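Ticket: Ollidora handheld gripper pair, trial kit
Product: Ollidora (supplied by Bimolon)
Opened: January 2021
Status: open, waiting on vendor
Priority: normal, though I'd argue with that

Summary: Fingers don't close evenly on thin-walled clear plastic. The sales sheet says the pair handles "everyday packaging without adjustment". We've adjusted plenty. 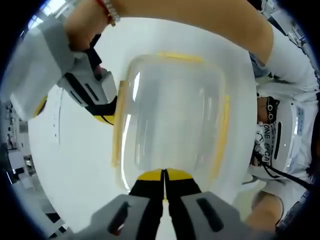 Shoshana Dunleavy
Evaluation lead, Park site

The clear container with the yellow edging is our problem part. Run the fingers nearly shut in front of it and the pads meet in a narrow seam, fine by eye. Put them on the wall of the container and the log shows the left finger taking the load first. Bimolon's first reply was to recalibrate. I did that 3 times and got the same log back.

Their second reply blamed the operator. So we swapped operators. Same log.

Settings tried so far:
Close threshold 2000 - slips when lifted
Close threshold 3000 - holds, but the wall bows in
Anything between - depends on the day, as far as I can tell
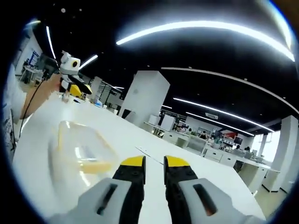 Step 2: Check the second unit

Support asked whether both units misbehave or only one. Fair question, and one I'd have expected in the first reply. We traded them between hands and repeated the lift with the tray at our end of the long table. The fault stayed with the unit, so I don't accept the "grip technique" explanation any more.

I also looked at the cable, at their request. Reseated it at both ends, no change. I can't see how a cable would make one finger early, and they haven't said.

Firmware is the one it shipped with. The Osine update tool lists a newer build but won't install it ("device not eligible"). If a trial kit can't take updates, the quote should say so.
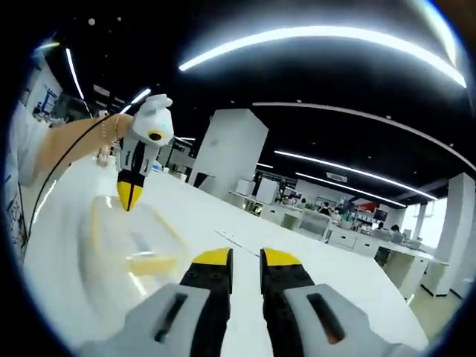 Step 3: Small item in the container

This one was Bimolon's suggestion: small yellow item inside the clear container, come down from above with the fingers closed, open, pick. Their argument is that a pick like this tells you more about finger alignment than a side grip does. Maybe. It also happens to avoid the very thing I reported.

Log attached for 14 attempts. Please read it before replying - the last answer quoted a manual page for a different finger set.

What I need from you:
A replacement for the early unit, or a written tolerance for finger closing
An installable firmware build
Confirmation that the trial period is paused while this ticket is open

Leave the ticket open until I've tested the replacement.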